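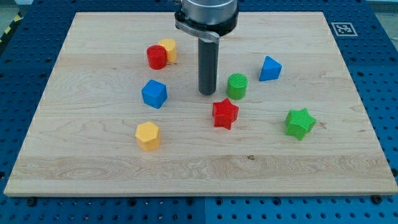
Maple is having a good year in Edden, if you ask the people who sell it. Kitchens mostly. Counters, shelves, the big chopping board that lives by the stove and never gets put away. What the buyers want has changed though. Ten years ago it was clean boards, no marks, every piece like the last one. Now they want a bit of life in it – swirls in the grain, a wavy band running across, even a small dark knot like the one in the board at the top of this page. Faint seams where the strips are glued? Fine. Leave them in.

Herman Kwok has been selling lumber out of the old dairy on the Latuheru road since before the bypass. He used to put the knotty stuff in a bin by the door, half price, and people made birdhouses out of it. "Now they go to the bin first," he says. "So I got rid of the bin." Prices went up in May. Nobody complained much, or not to him.

His yard holds over 2,000 boards, stacked on sticks so the air gets through. Smells great in there. Cold, too, even in summer. Kwok won't sell anything he thinks is too fresh and has sent people home for it, which did not go down well with a contractor from Droltgate who had a kitchen due. They're speaking again. Just about.

Down the hill at Budier, the two-room workshop Azlan Hutapea runs with his sister, the talk is all about finish. Mineral oil, two coats, a day between. Some customers ask for varnish and he talks them out of it, on boards anyway. Knife goes straight through varnish, he says, and then you've got flakes in your onions. He keeps his own board at home and it's a mess – beet stains, a burn from a pan, one corner chewed by the dog. He sands it every spring and it comes up alright.

And the care question, becuase everyone asks. Hot water, a little soap, stand it on edge to dry. Not the dishwasher. Hutapea gets a couple split ones back every month and he can always tell. Salt and half a lemon for the smell of garlic. Oil when it looks thirsty.

Is it a fad? Kwok shrugs. He's seen pine come and go, then oak, then that orange stuff everyone had in thier dens. Maple was here before all of it. He's ordered more for the winter anyway, and he's looking at the shed next door.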